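Kelum Build Diary
Shared Workshop, Bench 2
Entry for Sep 10, 2018

Present: Tamara Filip (mechanical), Florin Radu (software and wiring).

1. Gripper and wrist

The replacement fingers were fitted at the start of the session. The earlier pair had been printed with walls that were too thin, and the left one flexed whenever the motor reached its stop. The new pair is stiffer and adds very little weight to the wrist. Each finger is held by two screws, which were tightened by hand and marked with paint.

The opening and closing cycle was run 100 times on the bench before the arm was moved. The motor did not stall. A slight click remains at the fully open position and is to be traced at a later date. Mr. Radu believes it comes from the Prokow gear set, while Ms. Filip suspects the bracket. The question was left open.

2. Floor trial

The arm on its low base was taken to the tiled area, where Kelum is intended to pick up small items and place them in a container. The wrist camera was set to its downward angle and the fingers were opened. The white plastic container was on the floor to the left of the gripper.

The stone pattern of the floor is a difficulty for the software. The present filter treats any change in color as a possible object, and the tiles are streaked in beige, cream and bluish gray, with dark flecks throughout. Small crumbs and specks are therefore hard to separate from the tile itself. The corner also requires attention, as there is a small brown clump of debris at the foot of the metal strip, and the fingers must approach it between two walls.

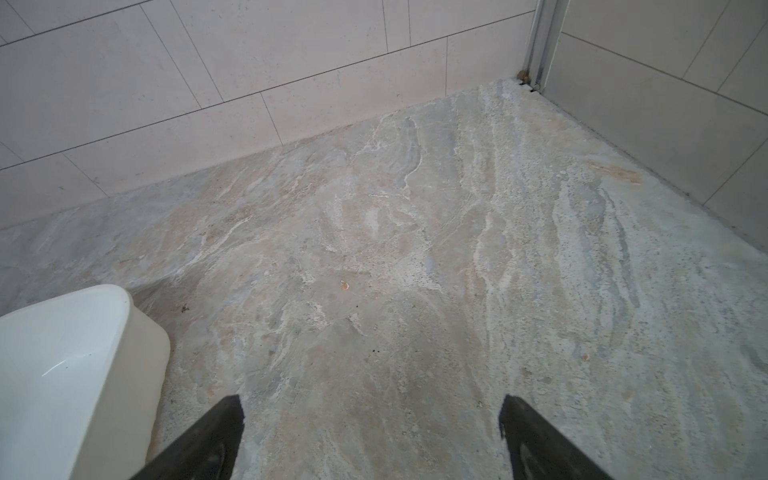

3. Software

The color threshold was raised and the test repeated. Of 122 candidate objects reported in the first run, nearly all were veining in the tile. The second run gave a shorter list but missed a test washer placed on purpose near the wall. Mr. Radu will try comparing each view with a stored view of the clean floor. The settings from both runs were saved under the name Jindeck, with the old values kept alongside.

4. Parts and expenses

One bag of M3 screws was taken from the common drawer and entered in the book. The Kaijage cable has not arrived. The spare cable is 6 inches too short for the full reach of the arm and should be used on the bench only.

5. Carried forward

Trace the click at full opening.
Record the clean floor under both ceiling lights.
Add soft pads to the fingertips if the tile shows marks.
Ms. Filip to redraw the wrist bracket before the October open evening.

Power was switched off at the wall and the battery placed on charge.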